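Search minutes
Share 9

Household chores grp, April, notes by Su-bin Do

1. Egg packing. Both arms on the one carton, cups nearly all full. Is it ready for a kitchen — no vote yet. 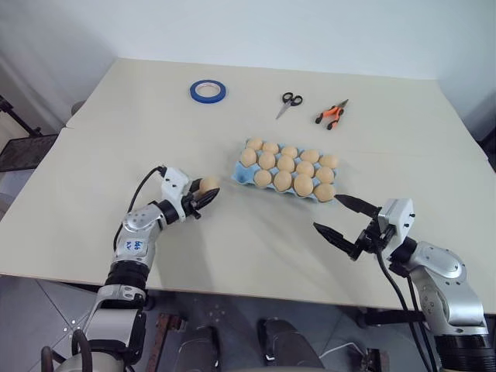 Navaratnam felt a person does it faster, and asked who pays when one cracks.

2. Loose eggs. Four on the table, empty cups in the left-facing row. Gripping pads ok'd for now, Vorkham to quote for spares. Max £95.

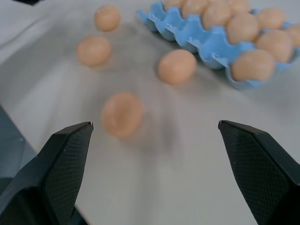

Photo: Kustura

Shop floor use — too soon, most agreed. Shelf filling maybe frist. Two eggs still out on the table in this one.

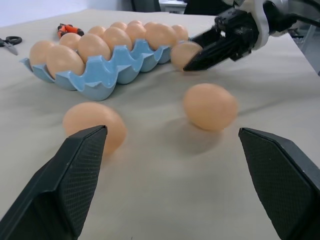
3. AOB
Laundry trial put back to next mtg. Closed 4.10.

Back to top | © Irkik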